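4.2 Burger assembly with two grippers

The second task was chosen to separate the two grippers on thin and soft-edged parts, where the block-stacking results in Section 4.1 had shown almost no difference between them. We used a set of play-food parts and asked the arm to build a burger on a tray, starting with the bottom bun and working up. The arm, controller and camera settings were the same as in Section 4.1. Only the gripper was changed.

Gripper A is the Desance parallel-jaw unit with flat rubber-faced fingers. Gripper B is the Clikolthorpe unit, which has the same stroke but uses curved fingers that flex when they meet resistance. Both were mounted through the same adapter plate, and the tool centre point was recalibrated after every swap. Operators drove the arm with a hand controller and watched the workspace directly. They were not allowed to touch the parts once a trial had started, and a dropped part ended the trial unless it landed on the tray.

Parts were presented on edge in clear acrylic holders on both sides of the tray. We had first tried laying them flat on the table, but neither gripper could get under a cheese slice without scraping the surface, and the force limit on the arm kept tripping. Standing the parts up gave the fingers two faces to close on. It also meant that every part had to be turned through a right angle before it could be placed, and much of the difference reported below comes from that turn. Figure 3 shows the layout at the stage where the lettuce is on the bottom bun and the patties and cheese are still in their holders.
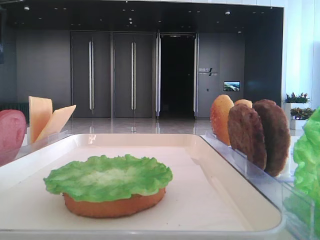

Figure 3. Tray and part holders during the burger task, fixed camera view.

Jitendra Semwal, commenting on a draft of this section, objected that the holders favour the parallel jaws. A slot keeps a part square to the fingers, he wrote, and a flat finger will always do well on a part that is already square to it; the flexible gripper is being tested on the one kind of presentation where its flexing is of no use. He asked for at least one set of trials with the parts leaning at random in a wider bin.

We think the point is a fair one and have limited our claims to match. The results in this section apply to parts held in slots. A leaning part was not ruled out by our setup, as the slots are wider than the thinner pieces and allow some tilt, but we did not vary the tilt on purpose or measure it. Trials with a bin are planned for the Sotonby site, where there is more room beside the arm.

We recorded 697 trials in all. Of these, 200 were practice trials and were left out of the comparison. The remaining trials gave 2767 grasp attempts, each labelled from the fixed camera video as a clean grasp, a slip or a miss. A clean grasp was one in which the part left the holder and reached the space above the tray without moving between the fingers. Anjani Setiawan labelled the attempts, and a second labeller went over every attempt marked as a slip. Where they disagreed, the attempt was kept as a slip.

The buns and patties caused little trouble for either gripper. They are thick enough to give a good contact area, and most misses on them came from the operator closing too early, before the fingers were down far enough. The lettuce was harder. Its frilled edge folds under the fingers, and Gripper A tended to catch only the frill and then lose it during the turn. Gripper B took a deeper hold and did better on this part, though it sometimes let go late, so that the leaf was dragged sideways after it had touched the bun.

The cheese slices went the other way. Gripper A picked them out of the holder reliably as long as the operator lined up with the slice before closing. The curved fingers of Gripper B touched a slice at the edges first and tended to swing it around, and when two slices were close together the outer finger often knocked the second one. Operators learned to take the nearer slice first. We left the order open in the instructions and so cannot say how much of the improvement in later trials was due to this habit.

Release was a problem with both units. A round part set down off-centre will usually sit where it is put, but any part resting on lettuce can slide as the fingers open. We tried a slower opening speed on the Chong controller in January and kept it for all the trials reported here. It reduced sliding with Gripper A and made no clear difference with Gripper B, where the fingers spring back at their own rate whatever speed is commanded.

One further limit should be noted. The fixed camera sees the clear holders as bright lines along their top edges, and reflections there made some slips hard to time. We labelled whether a slip took place but did not try to record when it began. Slip timing is taken up again in Section 4.3 using the wrist camera.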